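# Anau to switch trash pickup to every other week

2/11/18

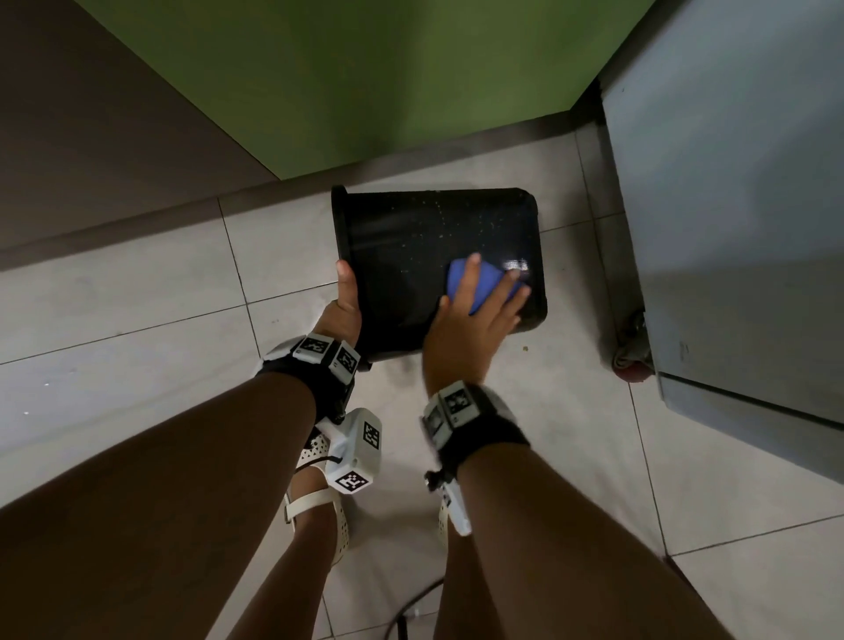

*A black plastic wastebasket gets a cleaning on a tiled floor.*

Household trash in Anau will be picked up every other week starting in August, under a plan the town council approved at its last regular meeting. Recycling will stay weekly. A separate weekly pickup for food scraps will be added at the same time.

The change covers almost 3,000 homes on both sides of the river. Apartment buildings with shared dumpsters are left out for now, and so are businesses, which make their own arrangements with haulers.

The town said the main reason is cost. Its contract with the Drirham transfer station runs out this summer, and the new one charges by weight for trash but takes sorted food waste at a much lower price. Food scraps are heavy, and the town pays the full rate on them when they go in with everything else.

Under the new schedule, the town will be split into two zones. Homes north of Mill Street will have trash picked up one week and homes south of it the next. Pickup days will not change, so a street that puts its cans out on a certain day now will keep that day for all three services. Maps and a printed calendar are to be mailed with the June water bills.

Each home will get a small bin for the kitchen and a larger one with a locking lid for the curb. There is no charge for the first set. A replacement curb bin will cost $34, and a replacement kitchen bin will cost $5. Residents who already compost in the yard may turn the bins down by filling out a card at the town office.

What goes in the food bin:

- fruit and vegetable scraps
- meat, fish and bones
- bread, rice and pasta
- coffee grounds and paper filters
- eggshells
- paper towels and napkins, as long as they have no cleaning products on them

Plastic bags are not allowed, including the kind sold as compostable. The Drirham plant pulls them out by hand and may turn away a load that has too many. Newspaper or plain paper bags can be used as liners.

Most of the public comment at the meeting was about smell. Several residents said that two weeks is too long to keep trash in hot weather, and a few asked the council to hold off until fall. Parents of small children asked about diapers, which will stay in the regular trash. The council agreed to let homes with a child in diapers, or with someone who uses medical supplies, apply for a second trash can at no extra cost. The form will be available in May.

The plan's supporters pointed to Imon, which made the same change two years ago. The public works department there reported complaints in the first month, mostly about missed pickups, and few after that. Imon also started its program in the winter. Anau could not do the same without paying for an extension of the old contract.

The public works department has put together a one-page sheet on keeping bins clean, which will be delivered with the new containers. It covers indoor wastebaskets as well as the cans outside. The advice is simple:

- Let meat scraps cool, wrap them in newspaper and put them in the food bin the night before pickup. They can also be kept in the freezer until then.
- Rinse food containers before throwing them out or recycling them.
- Wash wastebaskets with warm water and dish soap, and wipe under the rim and along the bottom corners.
- For a smell that stays, sprinkle baking soda in the bottom, leave it for 20 minutes and rinse again.
- Dry the bin all the way before putting in a new liner.
- Keep outdoor cans in the shade where possible, with the lids shut.

Wash water from outdoor cans should be poured on grass or gravel and kept out of the street. Storm drains on the south side empty straight into the river. The sheet also warns against mixing bleach with other cleaners.

Trash drop-off at the town yard on Ene Road will open on Saturdays from June through September for people who miss a pickup or have more than their can will hold. Town residents can leave up to two bags per visit without paying. Proof of address will be needed at the gate – a water bill or driver's license will do. Furniture, tires and paint will still be taken only on the spring and fall cleanup days.

The council vote was 4 to 1. The member who voted no wanted the town to ask for bids from a second hauler first. A motion to review the program after its first year passed without debate, and the review will include the number of missed pickups, the weight of trash sent to Drirham and the amount of food waste turned away.

Trucks will need some work before the start date. One of the older ones is to be fitted with a sealed tank for food waste, and the town expects to have it back in service by early July. Until the new schedule begins, all trash should go out as usual.

Two information sessions are planned for the spring, one at the library and one at the Ene Road yard, with dates to be posted at the town office. Questions about zones or bins can be taken to the public works counter during regular hours.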